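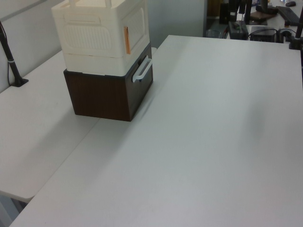
Anybody else's shop going through this? They're putting arms on the packing side at our place (Mirnholm, the small parts building) and I've been moved off my line to "cell support." I've packed kits for 9 years. Now I set crates out, watch, and fix what gets dropped. Pay is the same so far. I can't decide if I should be mad or relieved, my shoulders sure feel better lol

posted by kitpacker_mo, 22 Oct 2023

--

tapegun83
Relieved! Take it! We got ours in January and I would not go back to bending over a bench all shift. Yeah it's boring some days, but I go home and I can still pick up my kid.

--

dockside_lu
Easy to say while the pay stays put. At Sasaki they said the same thing to us, same rate, nobody's losing hours. Then support got its own job grade and guess which way it went. Get it in writing, Mo. I'm not kidding.

--

tapegun83
That's one plant though. Ours went up a little once we did the Sirnero training. It was 4 days and they paid us for it, lunch too.

--

dockside_lu
Good for you, and how many of you are there now compared to before? We had two full benches of people on nights. Now it's me and one other guy, and he's out half the time.

--

kitpacker_mo
OK so that's kind of my worry. They haven't cut anyone but two people left in the summer and those spots never got posted. Also the quiet is weird?? We used to talk all shift. Now I'm standing there waiting on a stop light so I can go straighten a box.

--

greaseandgrit
Maintenance here, different view. The folks who packed by hand are the best ones I get on a cell. They know which lids pop and which boxes slide, and the integrator has no clue. We did over 2000 picks in a trial and the fix for most of the bad ones came from a lady who'd been packing forever. Ask to be in the room when they pick the containers. Handles and latches matter a lot.

--

dockside_lu
And did she get paid extra for that fix?

--

greaseandgrit
No. Fair point. She should have.

--

kitpacker_mo
Ha, well I'm asking about the job grade first thing, then the training. Will report back. If they tell me it's "under review" I'm calling Marona, my cousin says they still pack everything by hand over there.

--

tapegun83
For now they do...

Related threads
Night shift differential after a job change
Best shoes for standing on concrete
Who trains the new people when the old crew is gone?
Sirnero cell keeps stopping on a full crate

Contact us | Forum rules | Back to top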